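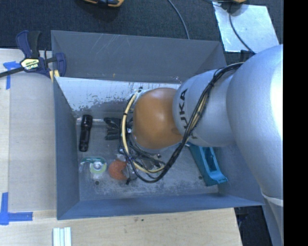 KUKA arm over the pick bin, cables at the wrist, bin clamped at the corner.

Cable slack and bin clamping on a picking cell: is there a rule?

Asked in Cells and Fixtures, 229 views

We have a KUKA arm picking mixed items out of an open bin. The cables for the end-effector are tied near the wrist and hang in a loop, and when the arm is low the loop gets close to the bin floor. The bin is held with a bar clamp. I am writing our cell checklist and want to know two things. Is there a standard number for how much slack to leave? And is a hand clamp acceptable for holding a bin, or does it need a proper fixture? We run at 500 mm/s at most.

Answer 1 (accepted)

I don't know of any single number for slack. It depends on the arm and the cable. Go by the bend radius on the cable maker's data sheet, then jog the arm through every pose you use, slowly, and write down the tightest one and the loosest one. At Cuautle we keep a 40 mm gap between the loop and anything in the bin at the lowest pick. That is our house rule and it isn't from a standard. If you can't get the gap, move the tie point higher up the arm.

Clamp is OK for test work if it is outside the reach of the arm and somebody checks it at the start of each shift. Tape the table at the bin corners so you can see if it has moved. For production I would bolt it down. Either way put it in your risk assessment, ISO 10218 is the place to start reading.

Answer 2

we use a Skudent sleeve over the whole bundle, no snags in 625 hours. bit stiff when its new

Answer 3

Agree with the first answer on bolting. Also redo the check whenever you change the gripper. We didn't in February and pulled a connector.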